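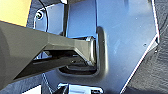
사업관리 > 보고자료 > 지역상권 디지털 홍보 지원

최종 수정: 2019년 6월 13일

Skernport 지역상권 디지털 홍보 지원사업 중간보고

수신: Mac Mathúna 기금 사업담당 Gráinne Rafferty
작성: Clomville 사업운영팀 Baltazar Orozco

1. 추진 현황
4월에 착수한 본 사업은 참여 점포 14개소의 홈페이지 개편과 지역 검색 등록을 주요 내용으로 한다. 보고일 현재 11개소의 개편을 완료하였으며, 나머지 세 곳은 점주의 문안 확인을 기다리고 있다. 영업시간과 주소 표기는 전 점포에 동일한 양식을 적용하였다.

2. 주요 실적
공동 소식지 Plilarum의 구독자는 약 402명으로 집계되었다. 예약 문의는 전화보다 온라인 양식을 통한 접수가 많았다. 다만 점포별 유입 경로는 측정 코드 설치가 늦어져 이번 보고에 포함하지 못하였다.

3. 예산 및 변경 사항
집행은 승인된 계획의 범위 안에서 이루어지고 있다. 인쇄물 제작비 잔액을 모바일 화면 개선에 전용하고자 하며, 변경 신청서는 별도로 제출하였다.

4. 향후 계획
점주 대상 교육을 세 차례 실시하고, 교육 자료는 Caoimhe Ó Conaill 담당이 작성한다. 유입 경로 분석 결과는 차기 보고서에 수록할 예정이다.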